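Inicio · Charlas · Materiales · Contacto
Última actualización: jueves, 2 de julio de 2020

Ordenar jugando: notas para la charla de Pratstead

Diapositiva 1. Saludo y arranque

Buenas tardes a todos, y gracias por venir con este calor. (Esperar a que se sienten los del fondo, siempre llegan con el café en la mano.) Contar lo de marzo, cuando preparé en casa la primera mesa de cubos para el taller de Premano y acabé yo solo, a las tantas, cambiando piezas de sitio como un crío – y tan contento.

Diapositiva 2. Una mesa y muy pocas cosas

Decirlo despacio, que es lo que más me preguntan: para empezar a clasificar por colores no hace falta una estantería llena. Con dos colores bien distintos sobra. A mí me gustan el rojo y el verde sobre una superficie blanca, porque los cubos resaltan muchísimo y enseguida apetece ponerse a ordenar. Y los dejo desperdigados, uno cerca, otro allá casi en el borde, para que haya que estirar el brazo y pensar por cuál se empieza.

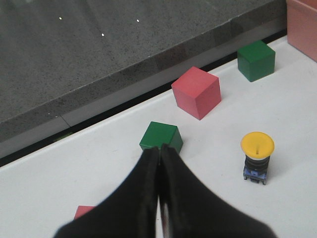

Diapositiva 3. La caja también cuenta

Aquí me suelo alargar, así que ojo con el reloj: 8 minutos como mucho. La caja rosa, en la esquina, no coincide con ninguno de los dos colores, y eso da mucho juego, porque el destino lo decide el grupo. ¿Guardamos primero los verdes? ¿Los rojos se quedan fuera? Preguntar a la sala y dejar que contesten, sin prisa.

Comentar de paso el pulsador de tapa amarilla, que suele llamar la atención más que los propios cubos. Si alguien pregunta por él, estupendo, enlazo con las reglas del juego y con la idea de acordar entre todos una señal para parar.

Diapositiva 4. Tres variantes para llevarse a casa

Primera, por color, la de siempre. Segunda, alternando: rojo, verde, rojo. La tercera es la de Tipoki, que consiste en recoger empezando por la pieza más lejana, y que a los mayores les cuesta bastante más de lo que esperan. Repartir las fichas de Ollolo antes del turno de preguntas.

Compartir 93 · Comentarios 9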